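About us

Zemmont is a clothes-care workroom at 805 Wilton Road. We air, brush, hang and sort garments for people who are moving house or changing over their wardrobe for the season. Coats and shirts share one rack, on wooden hangers.

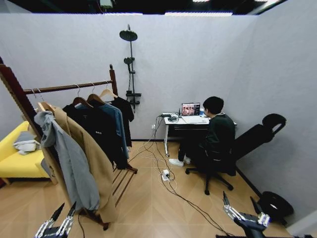 Binta Wike: I'd been folding my wool coat over a chair for years. It's had a hanger of its own since June.

Knits are the exception and we usually send them home folded. Everything else gets a hanger that fits the shoulder.
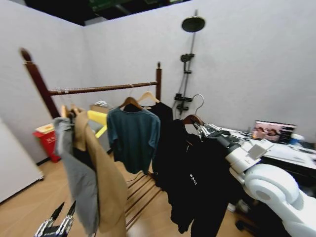
Heavier pieces need more room on the rod, so we leave a gap on either side of them. T-shirts can sit closer together. 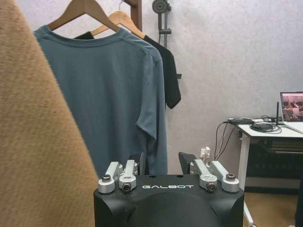 Page last changed: June

Spare hangers can be dropped off at the desk. We take wooden ones in any colour.

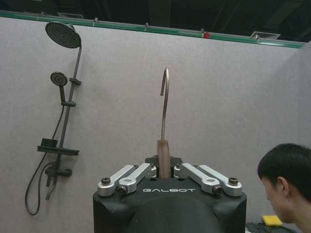

Wardrobe Team

Ask for Tomás Scanlon or Senan Moynihan, before 7 pm.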